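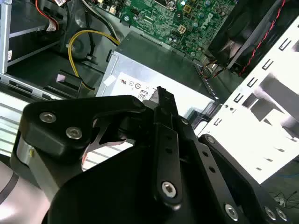

Workshop Tips > Bench Robots > Good Practice

House rules for a robot arm at the computer bench

Reading time: 6 minutes

I love working with an arm at the bench. I've had mine going on old desktop computers for long enough now that I can't picture the workshop without it, and the questions I get most are never about programming. They're about manners! How close can my hands be, what do I unplug, who gets to press go. So I've written down the rules we use, and I hope you'll steal every one of them.

Before you switch anything on

Unplug the computer. I mean the cord out of the wall and out of the back of the machine, coiled up where you can see it. The switch on the back doesn't count, and neither does "it was off when I got it." Hold the power button in for a few seconds afterward to let some of the leftover charge go.

Leave the power supply box closed. There are capacitors in there that can stay charged well after the plug comes out, and no arm, screwdriver or curious cousin has any business inside it. The arm may work next to that metal box all day long. If the supply is bad, the whole box comes out and a whole new one goes in.

Ground the case and yourself. A wrist strap for you, a proper ground lead for the case, and if your gripper has metal parts, check that the arm's base is tied to the same point. It takes a minute and it's such a cheap way to save a motherboard.

Draw your circle

Put tape on the bench at the farthest point the arm can reach, plus 8 inches. I used bright yellow floor tape and it has held up beautifully. While the arm has power, faces and elbows stay outside the tape. Coffee too (especially coffee!).

The tape is a reminder and it won't stop anything, so the stop button matters more. Mount it where your free hand lands without looking, screw it down, and test it before the first job of the day. My neighbor at the shared shop, Kimie Yoshida, has hers on the front rail of the bench at hip height, and I copied her the same afternoon. If you ever have to look for the button, move the button.

Slow is lovely

Set one speed for open air and another for inside a case, and make the inside one slower than you think you need. Mine is 12 percent of full speed once the fingertips drop below the top of the case. It feels like watching bread rise for the first day or so, and then you stop noticing, and your boards stop getting nicked.

Same with grip force. Start low and come up a little at a time on a scrap part. Keep a box of dead boards and cracked brackets for exactly this. I label the box GRIP PRACTICE and people bring me their junk, which makes me very happy.

Cables first, always

Most trouble in an open case comes from wires. A loop of cable will find a gripper finger the way a sweater finds a door handle. So before every run:

- Look for every loop that stands up above the parts and tuck it down, or hold it back with a soft hook-and-loop tie. No wire ties inside a case you'll be opening again.
- Follow fan leads with your finger from one end to the other. They're thin and they wander.
- Take a photo of the cables before you move any of them. You'll want it when you close up.
- Bring the arm in by hand or in jog mode the first time, one move per press, and stop to look after each one.
- Check that the gripper can back straight out the way it came. If it has to twist to get out, choose another way in.
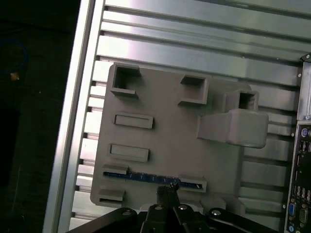
Fixtures and holding plates

If you do the same job more than twice, make a plate to hold the part. A printed plastic plate with raised walls and little pockets is plenty for light work, and it makes everything calmer, since the arm goes to the same spot each time and you aren't chasing a part across the bench. Some tips from the ones I've broken:

Fix the plate to something stiff. Aluminum extrusion is my favorite because you can slide things along and lock them down again. Then push on each corner with your thumb before you start. If it rocks, the arm will find out right after you do.

Leave room for fingertips. I allow 6 millimeters of clear space on each side of wherever the fingers close, and I chamfer the edges so that a slightly crooked approach slides in and doesn't jam.

Write the version on the back of the plate with a paint pen. Hsiu-ying Liao taught me this one after I ran a whole evening's work with the old plate and the new positions. I had labeled neither!

Retire plates with whitened corners or hairline cracks. Printed plastic gives you some warning, so take it.

Who does what

One person holds the controls. That person says "moving" out loud before the arm moves and "clear" when it has stopped, every time, even if you're alone. (Yes, I say it to an empty room. I recommend it.) A second person may watch, point and fetch, but never reaches over the tape until they've heard "clear" and seen the controller's hand come off the pendant.

Loose sleeves get rolled, long hair gets tied, lanyards come off. Safety glasses stay on for the whole session, and that includes the boring bits.

If you're in a paid workshop or teaching a class, home rules like these aren't enough. Do a written risk assessment, read the arm maker's manual right through, and look up ISO 10218, the safety standard for industrial robots. It's dry going, but after an hour with it you'll see your own bench differently.

The Thursday check

Once a week I go over the arm itself, always on a Thursday before supper. Put a wrench on every screw in the gripper, gently, and snug up any that turn. Wipe the fingertips with a lint-free cloth. Open and close the gripper slowly and listen for clicks. Run your eye down the arm's own cable for rubbed spots, press the stop button under power at slow speed, and write it all in the notebook with your initials. Mine lives on a string by the light switch, with a pencil tied to the other end.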